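Hustport Home Forum > Kitchens > Countertops
Sealing marble: penetrating sealer and dwell time

flernbridge_tom
Sealed our honed marble in September with two coats of a solvent-based penetrating sealer, 20 minutes dwell, buffed dry. Water beads fine. Lemon juice still leaves a dull spot in under a minute. Did I get a bad batch or underapply?

graywacke
Neither. Sealer slows absorption. Etching is acid reacting with the calcite at the surface, and a penetrating sealer does not cover the surface. Two coats or ten, same result.

mmyung
Agree with graywacke on etching. I would question the second coat. Honed marble with low porosity takes very little after the first pass, and what stays on top dries to a haze. Do a water drop test before recoating. If the stone doesn't darken, stop.
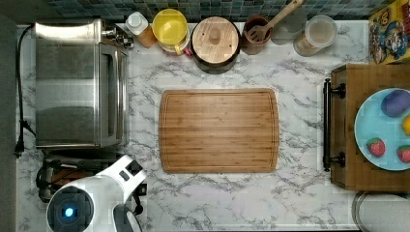 Same test for the strip behind the sink and next to any appliance that vents heat. Those spots usually need resealing first, and people tend to do the whole top when one section would be enough.

piltska_stone
Disagree on the second coat. Some white marbles are more open than you'd think. I quoted a job at 1,906 for a top that had been given one coat and had oil stains along the front edge. Wet on wet, then wipe all of it off. Haze comes from poor wiping.

mmyung
Fair on the wiping. I'd still test first.

flernbridge_tom
Tested a corner. No darkening after 15 minutes, so I'm leaving it. Can the etch marks be rehoned by hand?

graywacke
Small ones, yes. Wet sanding, match the existing grit, feather out past the mark. Try it somewhere out of sight first.

- Man-sik Myung (mmyung), Seol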